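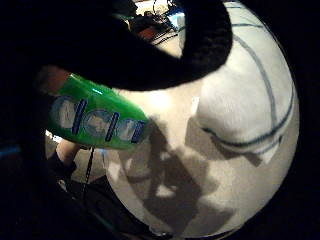
Fig. 1. White ball, dark gray seams, shadow across the lower part. Refer back to this for Section 2.

Handling and Storing Round Things
Notes for Week 6, Equipment Room Practice
Instructor: Notburga Trummer

Bring last week's shelf plan. If your shelf plan still has balls on a flat shelf, bring an eraser too.

1. Where we left off

Last week was flat goods: mats, bibs, folded nets, score sheets. Flat goods are well behaved and most of you did fine. Put a mat down in September and it will be there in spring, possibly under eleven other mats. This week we do round goods, which have opinions about the floor.

A ball in storage has three needs: something to stop it rolling, something to keep its neighbors from squashing it, and enough air in it to remain a ball. The Prenulley sports hall, where we do our practicals, has 334 round items on its inventory. Ferdinand Kälin keeps that inventory and would like it to remain 334.

2. Reading the surface

Before you store a ball, look at it. Students tend to squeeze first. Squeezing tells you about pressure and very little else, and you get a poor look at a ball with your arms wrapped around it.

Pale balls are the best ones to learn on, and also the worst to keep clean. Look at Fig. 1 again. The seam lines are dark against the white, so you can follow them as they bend around the curve. Now look at the blotchy gray patch lower down. In last year's group, four people wrote "dirty, needs washing" on their sheets. It's shadow. Please do not wash shadows. Turn the ball, or move the lamp, and see whether the mark comes along. Dirt travels with the ball. Shadow stays where the light puts it.

Things to write on the condition sheet:

Seams: lying flat, lifting, or split. Run a fingertip along each one. Gloves off for this part.
Surface: smooth, textured, scuffed, sticky. If sticky, do not speculate in writing.
Shape: roll it slowly along a straight floor line. A sound ball follows the line. An egg wanders off.
Marks: only those that survive the lamp test.

3. Cleaning

Lukewarm water, a drop of mild soap, a soft cloth. Wring the cloth out well. Wipe along the seams, then across them, then dry the whole ball with a second cloth. Leave it out until the seams are dry too, overnight if you can.

No bleach. No kitchen scourers. No dishwasher (Benedikt Steiner has a slide about the dishwasher and will show it if asked, or if not asked).

The Moser cleaning paste on the top shelf is for shoes. It says so on the lid in the largest letters available.

4. Pressure

Wet the needle before it goes into the valve. Push straight. If it resists, stop and wet it again. Most of the ruined valves in the repair box were ruined by somebody strong.

For storage of more than a few weeks, let out a little air, enough that your thumb makes a slight dent. Letting out all the air saves a great deal of space and leaves you with creased pancakes. Check the label or maker's sheet for the playing pressure, and write the reading down before you start pumping. "Felt good" is not a reading.

5. Racks, bins, and nets

Racks: best for anything you use weekly. The Clernar rack holds balls on two rails, so they can't roll and you can see every one. It is also the most expensive answer in this handout.

Bins: cheap, quick, and popular with people who are leaving early. Two layers at most. The ball at the bottom of a deep bin is carrying everybody else.

Nets: good for transport, poor for months on a hook. The cord presses in and leaves its pattern.

Keep all of them away from radiators and sunny windows. The Britura cupboards by the east wall back onto the heating pipe, so use those for flat goods.

6. Practical, Saturday

Meet at the side door at 9:30. Unnur Oddsson has the key and leaves at 9:40 to open the upper hall, so 9:41 is a different sort of morning.

Work in pairs. Each pair takes one bin, empties it onto mats (mats first, then balls; the other order has been tried), fills in a condition sheet for every item, cleans what needs cleaning, and proposes a new place for each. The budget for the whole room is 600, and last year's winning plan came in at 2,000, so check your sums.

Hand sheets to Ostap Savchuk before lunch. He will return any that say "round" under Shape.

Reading for next week: the chapter on sticks, poles, and other long things that fall over.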